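Verkside User Forum
Board: Simulation and Control

Wrist view policy stalls in front of the appliance door

kurkham_lab
Posted Jul 15, 2018

Good morning. Our department is evaluating the Brimotura planner together with a learned controller for short household tasks. All training and testing so far has been carried out in simulation. The controller receives the wrist view and the joint positions, and nothing else.

On the microwave task we record a repeated failure. The arm approaches the door correctly, then slows and hovers short of it with the handle to its right. No error is raised by the planner. The policy was trained on 800 demonstrations, and we have tried 3 random seeds with the same outcome. A wrist view from the approach is attached. We should be grateful for advice on whether this is a matter of perception or of control.

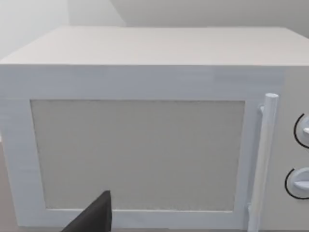

Category: Perception – camera placement and observations

ashby_controls
Thank you for a clear report. In my view the observation is the cause. At this range the door and its window take up most of the view, and the walls behind are plain grey. White handle on white door leaves the encoder very little contrast to work with. The darkest thing available to it is the finger of the gripper, and a network of modest size may well attend to that above all else. I would recommend adding a fixed view from the side before any change is made to the controller.

h.rutherford
I must respectfully disagree. The upper end of the handle is plain to see, as is the bracket that joins it to the door. The information is present. A hover of this kind is more often produced by averaging: if the demonstrations contain two approach routes, a policy trained on squared error will settle between them. Would kurkham_lab please state how the demonstrations were gathered, and whether one operator or several took part?

kurkham_lab
Two operators. One was instructed to come in from the left and the other from above. I accept that this was not recorded in our notes as it should have been.

h.rutherford
Then I would separate the two sets and retrain on each before altering the cameras. Please also check the action horizon. With a horizon of 4 steps the controller may change its mind at each call to the planner.

ashby_controls
The demonstrations may well be part of it. I maintain, however, that the camera question should not be set aside. Does the same policy behave properly on any other object in the set?

kurkham_lab
It does so in part. We have a second task in which the gripper is to close on the white stand beneath an artificial flower. Both operators used the same route for that one, and the controller does not hover. It does, on occasion, close too far to one side. 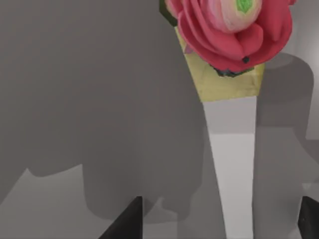

The lateral error is greater when the lighting is randomised, and we have not yet been able to say why. The pink of the bloom is easily separated from everything else, so the policy has at least one strong cue. The stand is pale and narrows towards the bottom, and the large shadow on the grey behind it moves whenever the light does. We had assumed that the encoder would learn to ignore shadows, but randomised lighting was only introduced in April and a good part of the data predates it.

ashby_controls
That supports my position. A pale object with a moving shadow beside it is a perception problem, whatever may be the case with the door.

h.rutherford
It supports both positions. The flower task has one route and no hover; the door task has two routes and a hover. I would treat the lateral error as a separate fault and open a separate thread for it. Mixing the two will make either result difficult to read.

brimotura_support
A note on the tooling. The planner keeps the last valid target if the controller returns a step below the minimum distance, and it does so without a warning. This can look exactly like a stall. Please set the log level to full and search for "target held". If the entry is present, the policy is still issuing commands and the planner is discarding them.

kurkham_lab
The entry is present on the door task, many times over. We had not been aware of this behaviour and would ask that it be added to the manual.

brimotura_support
The request has been passed to the documentation team.

h.rutherford
Small steps would be consistent with averaging, so I would still split the data. Please run 1000 trials on each set with the minimum distance lowered, and post the success rates here.

kurkham_lab
Agreed. The left approach set is training now. The side view will be tested after that, with the original data, so that the comparison is fair to both suggestions.

Hemi Rutherford
Moderator, Simulation and Control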